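Mix notebook, March 2021
Bratdale room, "Trullow" sessions
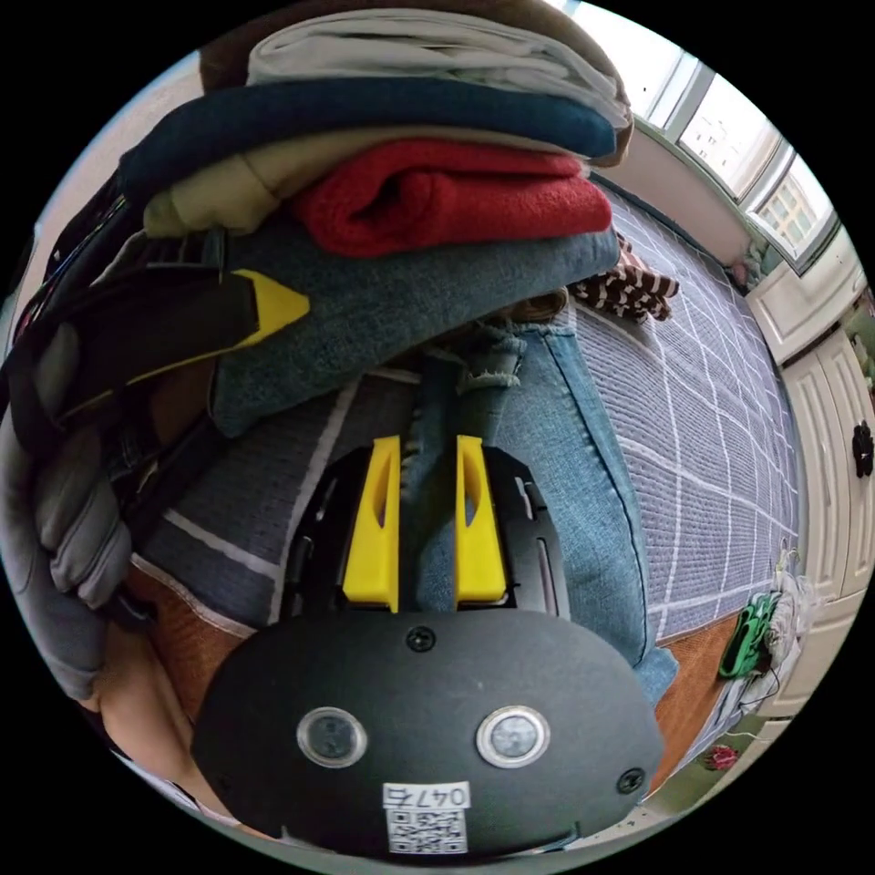

Lâm Khương thinks the second verse of "Indholm" is still buried and wants the lead vocal up before we touch anything else. Fair. I pulled the pads down through the whole verse and left the vocal fader alone. The words come through on the small speakers now. On the big ones the low end still crowds him.

Kick and bass fight at the same spot. Cut the bass at 237 Hz, narrow, and a wider dip at 341 on the guitars. Kick untouched. Better, but the chorus lost some weight, so I automated the guitar cut to come off there.

Snare reverb is too long for this tempo. Tried the Ragab plate preset at 988 ms. Keep.

The horn take from October has a click at the second entry. Fixed with a short crossfade. Take 20 is the one to use, all others muted.

To do:
- print instrumental and a cappella
- check the fade on side B
- ask about the sample clearance again, still no reply

3 comments | 1 share
© Bratdale Sound | Contact | Back to top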